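Neues aus der Teeküche

Kurz vor der Sommerpause noch schnell das Wichtigste – die Küche im 2. Stock ist ab August wieder für alle offen. Schränke sind ausgewischt, Spüle läuft ab, Kühlschrank ist leer (wer sein Zeug vermisst: war abgelaufen, sorry).

Neu sind die Drahtkörbe. Kamarul Halim hat 16 Stück besorgt, schwarz, aus Gitter, oben offen. Einer pro Team. Da kommt rein, was sonst immer auf dem Tisch rumfliegt: Dosen, Becher, Untersetzer, Deckel. Bitte keine Lebensmittel ohne Verpackung, die krümeln durch. Namensschilder liegen bei Remzi Kılıçarslan, Zimmer 652, einfach abholen und selbst beschriften. Wer bis Ende August keins geholt hat, dessen Korb geht an die Werkstatt, die haben schon angefragt.

Und nochmal, weil es letztes Mal schiefging: Körbe nach hinten auf den Tisch stellen, vorne bleibt Platz zum arbeiten. Metalldosen gern mit in den Korb, kleine flache Sachen auch, dann rollt nichts mehr runter.

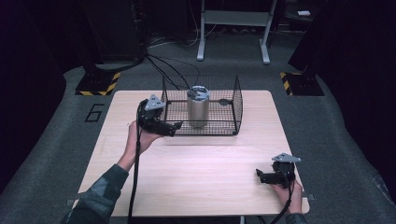

Für Kaffee und Filter sind noch bis zu 400 Euro in der Kasse, Vorschläge bitte an Remzi. Geschirrtücher fehlen auch noch, am liebsten dunkle. Die Liste hängt am Külschrank, Stift dran lassen!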